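Wemness Control Suite: Set-up Guide
Section 4. Grasp planning for cloth on a two-arm cell

This section covers the set-up of the Clotix planner on a Warkada two-arm cell. It assumes that both arms are homed, that the fixed camera and the wrist cameras are streaming, and that you have finished the calibration in Section 3. If you have moved a camera or an arm base since then, repeat Section 3 first.

4.1 Before you start

Clotix plans in three layers. The perception layer marks cloth, gripper and table in each camera view. The grasp layer proposes pinch points on the cloth. The motion layer turns a pair of pinch points into paths for both arms and checks them against each other. Each layer has its own settings page and can be restarted on its own.

Caution: Keep hands outside the cell whenever the motion layer is loaded. Pausing the grasp layer does not stop an arm that has already been given a path.

4.2 Loading the cell profile

1. Open Profiles and choose Two-arm, facing.
2. Enter the table height from your calibration sheet. The planner uses it as the lowest point either gripper may reach.
3. Set Cable clearance to 130 mm. Cables that loop above the wrist are not part of the arm model, and this value keeps the other arm out of the space they take up.
4. Press Save and wait for the profile name to turn from grey to black.
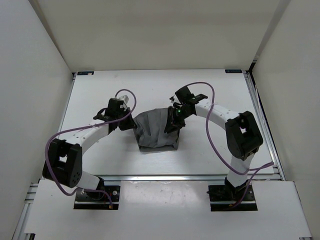

When both arms hold the same item, the motion layer treats them as one closed chain. A small error in either base position then shows up as a steady pull on the cloth. Open the Force page and watch the two traces with the arms at rest. If they drift apart, release the left gripper first, then the right, and check the base offsets in the profile.

Note: Linked motion is off by default. Turn it on under Motion > Coupling. With it off, each arm follows its own path and the spacing between the grippers is not held.

4.3 Setting up the wrist view

The fixed camera finds the cloth and gives a first guess at a pinch point. The wrist camera corrects that guess over the last part of the approach.

1. Select the arm you want to set up and open Wrist view.
2. Draw the finger mask. Follow the outline of both fingers down to the tips and leave the gap between them unmasked.
3. Set Edge detail to 3. Lower values miss narrow hems. Higher values tend to pick up the weave as if it were a fold.
4. Turn on Hard feature check. The planner will then mark buttons and similar parts and try to place the fingertips beside them.
5. Close the gripper on a test garment and press Capture. Compare the drawn grasp point with the point where the tips meet the cloth. 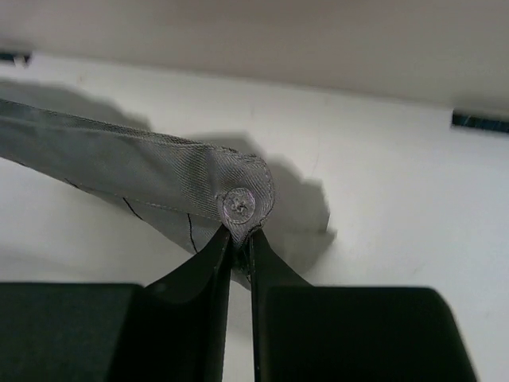 6. If the drawn point is off to one side, adjust Tip offset in small steps and capture again.
7. Repeat for the other arm. Masks cannot be copied from one arm to the other, even where the grippers are the same model.

Caution: Shadows next to the cloth can be marked as cloth. Check the overlay before you accept a capture, and lower Shadow gain if the marked area runs out on to the bare table.

4.4 Single-arm lift

The single-arm lift raises one part of a heaped item so that the perception layer can look for a second pinch point. The other arm waits clear of the cloth until one is chosen.

1. Under Routines, select Lift and search.
2. Choose the lifting arm, or leave the setting on Auto.
3. Set Retry limit to 2. After this many failed searches the arm lowers the cloth and starts from a new point.
4. Press Run. The status line reads SEARCH while the planner is looking and READY once a second point has been accepted.
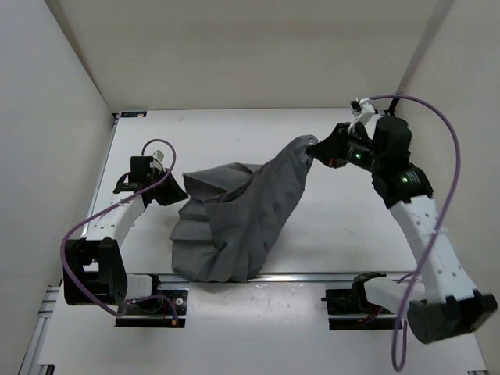 Figure 4. Right arm holding a corner of the cloth, left arm clear.

If the status line stays on SEARCH, open the fixed camera overlay and check that the raised cloth and the heap are marked as one item. Where they have been split, increase Join distance and run the routine again.

Profiles saved in Pirzada format can be loaded here, but their search settings are ignored and must be entered by hand.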